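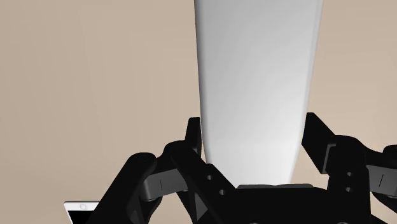

Render of a pale, tapered object held in a black gripper.

How to register for resident parking in Hulis

Last updated: Wednesday, February 17, 2021

These steps cover foreign residents who live in Hulis for all or part of the year and keep a car there. Tourists and owners of rental cars use the day tariff and can skip this page.

Before you start

You need a residence certificate, the vehicle registration document and proof of insurance. The name on all three must match, including middle names. If the car is registered to a company, add a signed letter from the company giving you use of it.

The residence certificate must be less than 40 days old on the day you apply. Certificates issued in December are often rejected in the new year, so check the issue date before you scan anything.

Step 1. Find your zone

The old town and the streets behind the beach are split into 7 zones. The zone number is on the blue plate under each parking sign. Use the plate nearest your street door, even if your garage entrance is on a different street. Jasińska Street is a special case: even numbers belong to zone 3 and odd numbers to zone 4.

Step 2. Fill in Form 292

The form is at the counter in the town hall annex or on the town website. In box 6, enter the plate number with no spaces or hyphens. Leave box 9 blank unless you hold a disabled badge. Sign in blue ink on the paper version.

Step 3. Submit

Online: upload each document as a separate PDF. The upload page times out without a warning, so save the draft after each file.

In person: the annex takes walk-ins until noon. Go to the second counter. Staff speak some English — bring a translation of the insurance page anyway if it is not in the local language.

Step 4. Collect the sticker

A text message gives the collection point. For zones 1 to 4 it is the annex. For the others it is the kiosk at the Dunetti parking garage. Bring photo ID. Place the sticker in the lower corner of the windshield on the passenger side.

Renewal

The permit runs for one year from the date printed on the sticker, and no reminder is sent. Use the same form and tick "renewal" in box 1. A new residence certificate is required each time.

Corrections to this page: Ingvild Söderlund or Weidong Du, through the forum contact form.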